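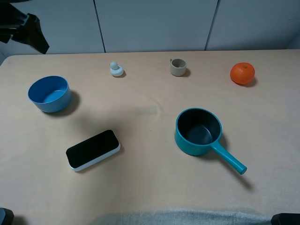 Correa Textiles to Move Table Linen Finishing to Rumgate

Tuesday, February 6, 2024

Correa Textiles will move the finishing of its table linen to a leased building in Rumgate, the company announced this morning. Cutting and hemming will begin at the new site in March, and the existing workshop will continue to handle dyeing and storage.

The Rumgate building has 4,000 square feet of floor space on a single level. Correa has signed a lease of 6 years, with an option to renew. All current finishing staff have been offered positions at the new location, and the company will run a shuttle from the old workshop during the first 4 weeks.

The move follows a supply agreement with the restaurant group Tasteo, which placed an opening order for 1,119 tablecloths last fall. Delivery will be made in stages. The cloths will be supplied in plain colors, with a narrow hem and no printed pattern, and will be laundered under a separate contract held by Bakus.

According to the company, orders from hotels and caterers already on its books will not be affected. Customers who normally collect their goods in person should continue to use the old address until they receive written notice of the change. Samples may still be requested through the sales office.

The town's planning office approved the change of use for the building in January, subject to limits on evening deliveries. Correa has not announced any plans for the floor space that will become available at its present workshop.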